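3.2 Task and demonstration procedure

The bottle task was the third of the tabletop tasks we recorded on the Vusavar cell. The goal is simple to state: plastic drink bottles lie on the floor of the enclosure, and the two arms have to put them into a lined waste basket at the back. We chose it for two reasons. Used bottles vary a lot in shape and stiffness, and a person can learn to clear them by remote control in a short training session.

All demonstrations were given by remote control. The operator moves a pair of handheld leader arms, and the two arms in the cell follow them joint by joint. A trigger on each leader arm opens and closes the matching gripper. The operator sits beside the cell and sees the floor directly. We did not use guided motion, in which the person pushes the robot arm itself, because both arms often have to work at once and one person cannot hold both of them safely inside the enclosure.

Joint positions, gripper commands and camera images were logged with the Emby recorder, which puts them on a common clock. One fixed camera covers the floor and the basket. A small camera at the gripper gives a close view of the object being grasped. Figure 4 shows both kinds of view. 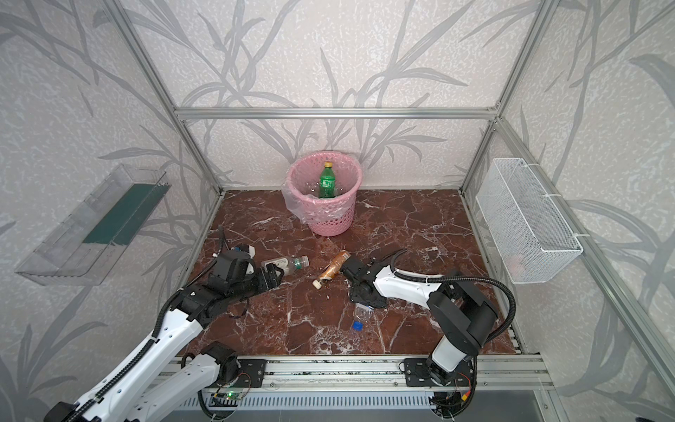
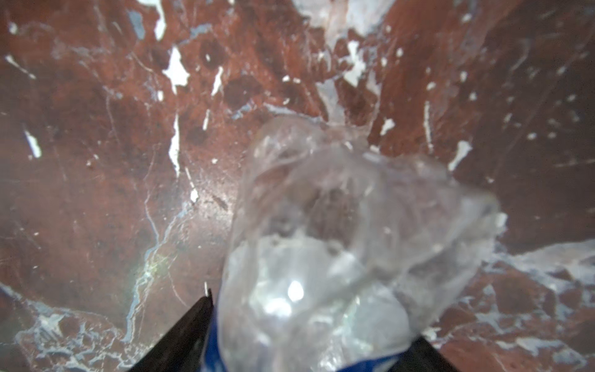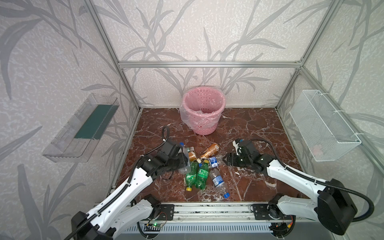
Figure 4. The bottle task. First: fixed camera, with bottles on the floor and one standing in the lined basket. Second: gripper camera, with a crumpled bottle between the fingers. Third: fixed camera, with the bottles in a loose pile in front of the basket.

Two operators, Mwangi Muli and Pantelis Stamatopoulos, gave all the demonstrations. Each was told to start from whatever layout was on the floor, to take the bottles in any order, and to use either arm. No script was given for the grasp itself. The only fixed rules were to keep the grippers clear of the basket rim while moving sideways and to return both arms to the rest pose before ending a recording. A third person laid out the bottles before each run, so that the operators did not choose their own starting layouts.

We used two types of layout. In the spread layout, bottles lie apart from each other and most can be grasped without touching another one. In the pile layout, bottles rest against each other, and lifting one often moves its neighbors. The operators found the pile layout harder. Muli usually pulled a bottle out of the pile along the floor before lifting it, while Stamatopoulos preferred to lift straight up and let the others roll. We kept both styles in the data.

Crumpled bottles needed separate attention. A bottle with folded walls has no clear long axis, and its thin plastic gives way as the fingers close. The width at which the gripper stops is therefore a poor sign of a good grasp. From the fixed camera, the clear plastic is also hard to separate from the pale veins of the floor. During early trials the learned policy often closed beside such bottles. Adding the gripper view to the policy input reduced this error, and all results in Section 4 use both views.

We recorded 437 demonstrations. A recording was removed if a bottle left the enclosure, if the basket was knocked over, or if the log had a gap in either camera stream. Failed grasps followed by a second try were kept, as they show the policy how to recover. The Mollel labeling tool was used to mark the start and end of every grasp by hand, and marks on which the two labelers disagreed were checked again against the joint data.

Before training, the recordings were cut into segments that each cover one bottle, from the first approach to the release above the basket. Pauses at the start and end of a segment were trimmed. Segments in which both arms held the same bottle were kept whole, with the handover treated as part of a single motion. The policy was then trained with the Worari code base, using the same settings as for the other tasks, and tested on layouts that did not appear in the demonstrations.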